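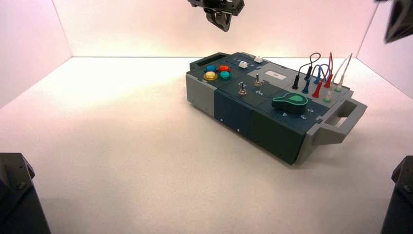
Figure 4. Unit with carrying handle on a white floor, photographed between white walls.

3.2 Carrying handles and the movement of shared equipment

The loan records examined in Section 3.1 show which items left the shelf and when they came back. They say little about what happened to an item while it was out. In the interviews, borrowers kept returning to a matter that the catalog does not record at all: how easy the thing was to pick up and carry. This section looks at handles as one part of that matter.

We use "handle" for any part whose main purpose is to be gripped while the whole item is moved. Straps, cutouts in the side of a case and molded finger grips were coded separately. Figure 4 shows a handle that projects from one end of the body. In our coding sheet this is an end handle, as opposed to a top handle, which sits over the middle of the item. The difference matters in use. An item with a top handle hangs level and stays close to the leg. An item with an end handle hangs with its long side down, so a short person may find that the far end touches the stairs.

The catalog of the Naveo lending library listed 871 items at the time of the study. Many of these were small enough to go in a bag, and for these the question of handles did not come up. We limited the analysis to items that a borrower would normally carry in the hand without other packing. Furniture and garden machines were also left out, as they were moved by car or cart in nearly every case described to us.

Borrowers were interviewed at the two branches, Huvo and Kyei. The 24 interviews were held in February, when the sidewalks in both neighborhoods were icy for much of the month, and this probably made people more aware of carrying than they would have been in summer. Huvo is on a bus line. Kyei is at the top of a hill and has a small parking lot, and people there were more likely to come by car. The interview guide asked borrowers to describe their last trip home with an item, beginning at the desk and ending at the place where they put it down.

Two patterns came out of these accounts. The first concerns stops. Borrowers who walked or took the bus described setting the item down several times, and they remembered the places in some detail: a low wall, the bench outside a pharmacy, the second landing of their own stairwell. Those who carried something with a top handle tended to speak of changing hands. Those who carried something with an end handle spoke of leaning it against a surface – a railing, a door frame – and then picking it up again with the same hand. One borrower at Huvo said she had learned to take the window side of the bus so that a case could stand between her knees and the wall.

The second pattern concerns what was lent onward. Several people had passed an item to a neighbor or relative before returning it, although the loan terms do not allow this. In most of these accounts the item had a handle. We do not want to make too much of this. Items with handles are also the ones that come in a single piece, and a single piece is easier to hand over than a box with loose parts. Our data cannot separate the two.

Staff saw handles mainly as a source of repair work. At both branches the repair log is kept on paper, and entries are short ("grip loose," "screw missing L side"). The Wela cases, which the library bought as a set in its first year, appear often in the log. Their handles fold flat, and the hinge wears out well before the case does. Staff at Kyei had begun replacing them with fixed handles from a hardware store. These held up better but made the cases harder to shelve, because the shelves had been spaced at 80 centimeters to suit the folded position. At Huvo the folding type was kept and the hinges were replaced as they failed.

There was no shared rule on this between the branches, and neither choice was written down anywhere except in the log itself. When items moved between branches, as they did when a reservation was filled from the other location, borrowers could receive the same catalog item with a different handle from the one they had used before. Two of them mentioned this without being asked. The effect of such small differences on repeat borrowing is taken up in Section 3.3.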